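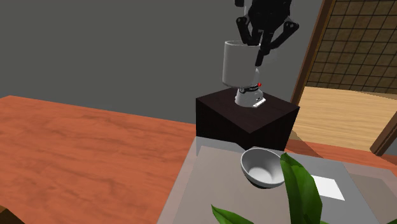
7.4 Finger contact with own links during homing

This section covers contact faults in the Namier simulation package, in which the fingers of the gripper touch or pass through a link of the same arm. The fault is logged as code 3534, "self-contact, hand to arm". It is most often raised in folded poses, where the hand is carried back above the base and the fingers hang down beside the lower link. In the Grestdale room layout, with the arm on the dark pedestal, the middle finger of the three comes down in front of the white link and the left finger points towards its rim. A pose of this kind can look clear from one view and still be in contact. Do not clear the code on the evidence of a single view.

CAUTION: Do not send a path to a real arm while code 3534 is present in the log, even if the simulated run carries on to the end. The simulator does not stop on self-contact unless stop-on-contact is set (see step 3).

Before you start

Save the layout under a new name. The repair changes the joint limits in the arm file, and these are not restored by Undo. Layouts made before the April release must be opened and saved once in the current version, or the contact log will stay blank.

Finding the fault

1. Pause the run. Do not press Reset, which empties the contact log.
2. Open Log > Contacts and set the filter to "same arm only". Contacts between the arm and the table, bowl or other loose items are hidden by this filter and are dealt with in section 7.5.
3. Open Run > Safety and tick "Stop on contact".
4. Step back 30 steps and play forward one step at a time until the run stops.
5. Write down the two part names shown in the status line. The first is the finger segment, the second is the link.
6. Turn on View > Contact shapes. Turn the view to at least one side position and one from above.

Note: The contact shape is larger than the drawn part. A gap between the drawn parts does not mean that the log entry is wrong.

Correcting the home pose

7. Select the arm and choose Pose > Edit home.
8. Open the hand fully and check that the finger segments do not meet the link on either side. If they do, go on to step 9. If they do not, go to step 11.
9. Raise the wrist in small moves until the contact shapes separate.
10. Set the clearance value to 13 mm. Lower values are accepted by the program but have led to repeat faults when the hand closes during homing.
11. Tick "Hold fingers until home reached". With this box clear, the fingers and the arm move at the same time.
12. Save the pose and run homing 7 times from different start poses. No entry for code 3534 should appear.

If the fault comes back

Check that the hand file and the arm file are from the same release. A Vaher hand file loaded with an older arm file places the palm too close to the wrist, and no change to the home pose will correct this. Replace both files together.

If the log shows the code with no part names, the contact shapes were not loaded. Close the layout, delete the shape cache and open it again.

Section revised September 18, 2019, Hậu Diệp. Step 11 added.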